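One Room, Every Corner Put to Use: Gallery

Welcome to page 246 of our small-rooms gallery! We love places where people cook, sleep and store everything within a few steps, and this set is all about rooms like that. Send us yours, messy or tidy, we want them all.

Kettle, rice cooker, frying pan and pressure cooker in one row, just past the bed. I adore the mint green of that rice cooker, and the tangerines in their red-rimmed bowl make me want to sit down and peel one. And peonies all over the wall! 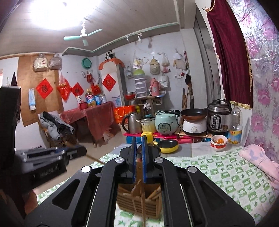

Hậu Thân wrote in to say that a row of cookers only works if the one used every day stays at the front, and that the lids are always the hard part. Hers hang on a string from two nails, and she has never gone back to stacking them.

More from the slatted basket fans, please! A little wooden caddy with a handle can carry fruit, spoons, sewing things, whatever needs to move from counter to bed and back. We have 1082 rooms in the gallery now and I still get excited over a good basket.

Next set: shelves over the stove. Pictures are open until the end of January 2019.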